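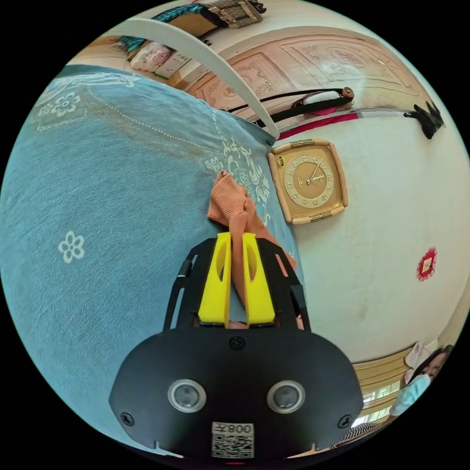
Tella opens a clothing repair and exchange room in Gomlow

Gomlow – In March the clothing service Tella will open its first permanent room for repair and exchange. Residents can bring clothes that are clean and still wearable, and take home other pieces of the same kind. The room is on the ground floor of the former Najafi tailor shop.

During the trial period last winter, 368 pieces of clothing changed owner and 185 were repaired. Most of them were sweatshirts, children's coats and jeans.

"Many people have good clothes at home which they do not wear any more," says Nazanin Sadeghi, founder of Tella. "They do not want to throw them away, but they also do not know who needs them. We want to make this step easy."

Sweatshirts and knitwear should be brought folded, with the neck label still in place, so that the staff can sort them by size.

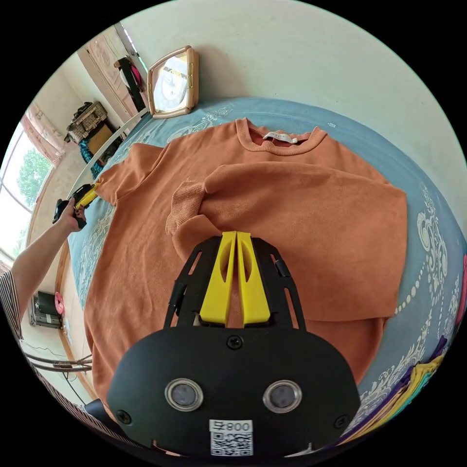

Repair evenings

Three times a month the room stays open until 9 p.m. for repair evenings. Keyvan Ebrahimi, a tailor with 40 years of experience, will show how to replace a worn cuff or close an open seam. Thread and needles are provided by Folon – participants bring only the garment. 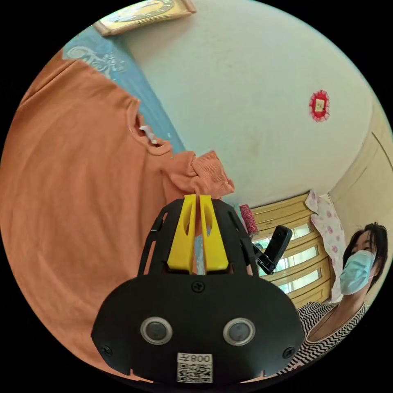

Participation and contact

Exchange is free of charge. For the repair evenings a registration at the front desk is necessary. Questions from the press are answered by Lorna Fajardo, Tella, Gomlow.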